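Neighbourhood news from Girnville

Well, the little library at Hakside has had quite the July, and we're ever so grateful to everyone who dropped in (even if only to get out of the wind!). The winter book swap brought in 300 titles, mostly mysteries, and the Siriwardena bakery kindly kept us in scones and jam all afternoon.

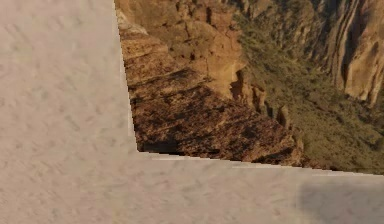

Any leftover paperbacks are still on the trolley by the door, 5 for a gold coin, so do bring a sturdy bag and favour us with a visit before closing at 4 pm.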